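I finally replaced our thermostat! It only took me since December to stop complaining about the old one and order something. We went with a Lorneck, mostly because my friend Teresa Ní Bhriain has had hers for ages and never talks about it, and that's pretty much what I want from a thermostat.

Putting it on the wall was easy. Getting it to talk to the Brenov hub was another story. I typed in the 16 digit setup code four times (four!) before I noticed I was reading a 3 as an 8. My own fault, but would it kill them to print those bigger?

The schedules are the fun part. I have the heat dropping at night and coming back up before the alarm goes off, and the hallway lights now fade on at the same time – very fancy for a house where half the doors still stick. I paid $278 for the thermostat and I already want the window sensors too.

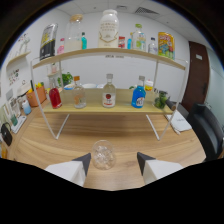
The one thing I turned off is the away mode. It kept deciding we had left whenever I sat reading for an hour, and then the house got chilly and I got grumpy. Ultan says there's a setting to stretch that out to 12 hours, so I'll poke around in the app this week and see if I can find it. If you have the same model and know where it's hiding, please leave me a comment!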